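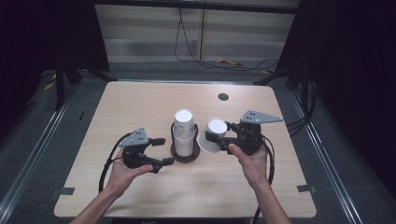
White paper cups upside down in the holder, with one lying on the table.

I have been putting off writing up the cup storage for the drinks table, mainly because it is a small subject and I wasn't sure it would fill a page. It has now taken up more evenings than the table did, so these are the notes. They cover the holder, which way up the cups go, how they come apart, and what I look for in the cup itself.

The cups are plain white paper, no print and no sleeve. I buy them from Plokell by the carton, 2000 at a time, which is far more than one household should need, but the shed is used for the model engineering evenings and we go through a good number over a winter. The carton sits on the top shelf. Only a single stack goes out on the table at once, and that stack is what the holder is for.

The holder

It is a dark brown base plate, round, with a thin black wire loop that comes up around the cups. The base sits flat on the wood and isn't fixed to anything. I considered screwing it down and decided against it, as the table gets wiped after every session and I would rather lift the thing off than clean around it.

What I like about the wire type is that it touches the stack in very few places. The tube dispensers I used before (a Nalliritz, wall mounted, with a spring flap at the bottom) held the cups all the way round. When the air was damp the rims swelled slightly and the whole column jammed. You pulled on the bottom cup and either got nothing or got four. With a loop there is nothing for the rims to bind against.

The drawback is that a loop gives much less support against a sideways knock. A tall, narrow stack has a high centre of gravity and a small footprint, and paper cups weigh almost nothing, so a sleeve catching the top will take it over. My fix is simply to keep the stack shorter than the holder allows.

Which way up

Upside down, bases to the ceiling. I have tried both.

Mouth up, the top cup collects sawdust and whatever else is floating around the shed. People also put their fingers inside it to lift it, which is poor practice with something you are about to drink from. Mouth down, the part you handle is the base, and the drinking rim of each cup stays covered by the stack apart from the bottom one, which rests on the holder. I treat that bottom cup as part of the holder and change it when I change the stack.

There is a second benefit. The cups taper, so inverted they are widest at the bottom and settle by themselves. Mouth up they stand on the narrow end and start leaning as soon as the column gets any height.

Separating them

Most of the trouble with nested paper cups is in getting one off the top without bringing its neighbour. They leave the factory pressed together in a sleeve and the walls grip each other. Left in a carton under the weight of other cartons, they grip harder.

My routine when I open a new sleeve is as follows. Stand it on end and roll it between the palms for a few turns. Slit the plastic down the full length instead of tearing the end off. Fan the stack slightly along its length, as you would with a ream of paper before loading a printer, then let it close up under its own weight. Do not push down on it. Pushing down undoes the whole job.

After that a single cup lifts off with a light pull on the sides, low down near the rim. Pulling from the base end squeezes the narrow part of the cup onto the one inside it, and the two come away together. I had this backwards for years. Ieuan Lewis put me right on it one evening in May and I have had very few doubles since. 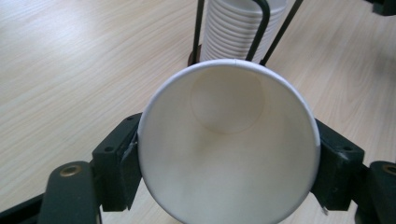 Looking down into one of the cups. There's a tiny seam mark at the top of the rim.

The cup itself

A paper cup has three features worth checking, and all of them can be checked from the open end.

The first is the side seam. The wall is a flat blank wrapped around and overlapped, and the overlap carries through into the rolled rim, where it leaves a small step. On a decent cup the step is slight and you can hardly feel it with a thumbnail. On a poor one it is tall enough to dribble if you happen to drink across it. I turn the seam away from me out of habit.

The second is the joint between wall and base. The base is a separate disc, set up inside the wall with the edge of the wall folded over it. You want an even crease all the way round. A gap or a wrinkle there is where a leak starts, and it starts slowly, so you find a ring on the bench twenty minutes later and blame the kettle.

The third is the roundness of the rim. The rolled lip does nearly all the work of keeping the cup in shape. Hold the cup by opposite sides just under the lip and it resists reasonably well. Hold it halfway down and the wall gives at once. If you are filling cups with hot water and passing them along, hold them at the top, where they are stiff and also furthest from the heat until someone overfills one.

I did a rough test of this with kitchen scales, pressing each cup sideways at the lip and again at mid height and noting when the wall started to fold. The numbers varied too much from cup to cup to be worth printing. The lip won every time, and the colour of the cup made no difference, in case anyone was wondering about the brown ones.

For comparison I also ran a sleeve of Jandetti cups, which have a thicker wall. They are nicer to hold. They also nest less closely, so the same holder takes noticeably fewer, and they cost more. I went back to the plain ones.

The table

The top is light-coloured wood, square, with a pale beige face and a faint grain. White cups on it are not the easiest thing to see in the evening, which is one argument for a dark base plate – you can find the stack without looking for it.

Toward one corner there is a small round hole through the top. I run the kettle lead down it when the kettle is out. The holder should not go near this hole, as the lead pulls across the surface whenever somebody moves the kettle, and a loop of flex will tip a stack of cups quite neatly. Left of centre has worked best for me. It is within reach from both sides and leaves the right half free for the urn and the milk.

A cup on its side will roll in an arc because of the taper, and on a level top it normally comes round and stops before the edge. Mine was not level. I put a 4 mm packer under one leg after watching a few of them go onto the floor, and that has dealt with it.

Quantities

I put out 10 cups for an ordinary evening and top up from the carton if it gets busy. For the open day last year I had 96 ready in sleeves under the bench, which was generous. Opened sleeves go into a lidded tub from Eynon, along with the spare holder. Left open on the shelf they pick up the smell of cutting oil within a week, and you can taste it in tea.

Still to do: find out whether the wire loop can be bent in slightly at the top without scuffing the cups. I have a spare to practise on and will add a note when I've tried it.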